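Sperling Adds Low-Temperature Adhesive Line for Furniture and Panel Makers
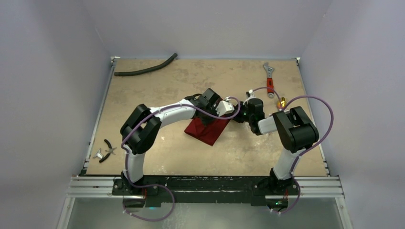
SARNERPORT, May 2022 — Sperling today announced Cluto, a one-part adhesive for bonding coated panels, edge strips and trim. The product cures at 61 degrees Celsius. The company's current panel adhesive requires 110 degrees.

Cluto is supplied as a paste and applied by roller, nozzle or hand spreader. Open time at room temperature is 40 minutes. Parts can be repositioned during that period without loss of bond strength, provided the film has not been exposed to heat. Cured joints can be sanded, drilled and painted.

The lower curing temperature is intended for shops that work with heat-sensitive coatings and thin surface layers. Existing ovens and heated presses can be used with no change other than the temperature setting.

"Most of the questions we get are about warping and color change near the edge," said Knut Wegener, head of product development at Sperling. "Both are heat problems. We started with the curing temperature and worked back to the resin."

Trial batches have been in use at the company's Usley plant since December. Torben Stüber, who manages production at the site, said the changeover required new storage racks and a revised cleaning schedule — uncured Cluto is removed with warm water and a mild detergent, and no solvent is kept at the line.

Cluto is available in cartridges and in pails of up to 335 ounces. Unopened containers should be stored upright in a dry place and protected from frost. Data sheets and sample cartridges can be requested from the Sarnerport sales office.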